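Does anyone else mix fixed and wrist camera views when teaching a policy to handle cloth?

Posted by Wiroj Chantharasri

Last updated: Saturday, March 2, 2019

I've been reading up on cloth handling and I'm hooked! The method I'm trying to copy is simple enough on paper. You record people steering the arms through a task, train a policy on those recordings, then see how it goes with cloth it has never met. What I can't work out is how much the wrist view adds. With a folded cloth up on a rack, a fixed camera gets the outline but not much of what the fabric does once it's being held.

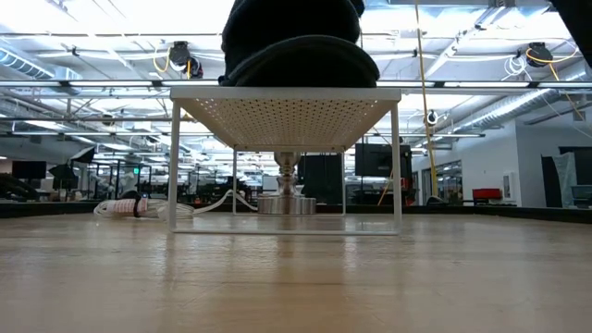 Sakda Phromma replied that the wrist view mattered more than anything else they changed. We ran Cluvadus both ways, same 65 recordings, same cloths. Fixed camera only, it finished 8 tries out of 33. I was so chuffed when we added the wrist views and it got most of the rest! Colour made a difference too. Black fabric was the worst for us by a long way, as the folds just vanish from a distance. Up close you get the edge of the layers, and that seems to be what the policy latches on to.

One catch: the wrist view also picks up everything behind the cloth, people and screens included. Move the desks and you may need fresh recordings.
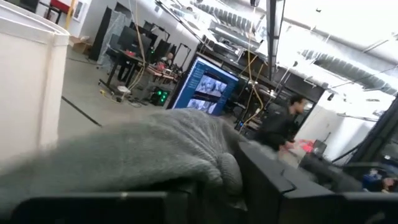
Grey fleece-like fabric from gripper height, with the workspace behind.

Urnitz
Just use more cameras. We have 6.

Flundine
More cameras didn't help us much. Try cropping the wrist view first, it's a ten minute job and you'll soon know if the background is your problem. Would love to hear what you find!

Related items
Folding towels with two arms
How many recordings are enough?
Sukprasert gripper pads: which ones hold fleece?
Keeping wrist cables out of the way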